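We got to the Skanow open day a little after ten on 26 July 2019, and I'm so glad we stayed past lunch, as the best talk was the last one — all about the planner, which they call Pons.

Pons breaks a chore like tidying a living room into short steps and checks after each one whether the world still matches its plan. If it doesn't, it replans from where it is instead of starting over (our own stack at Bollileo still starts over, sigh). They had 677 logged runs to show us, and the replay tool lets you scrub through any of them with the grasp scores alongside. I could have played with it all afternoon!

The step that gives them the most trouble is the two-armed one, where the left gripper holds the wastebasket by its rim and tilts it while the right arm has to be planned around it.

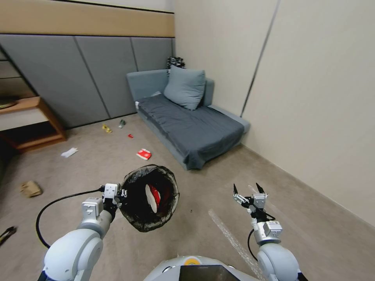 ## Questions I brought home

- Could we read their log format without a converter?
- Is a visit in November too soon?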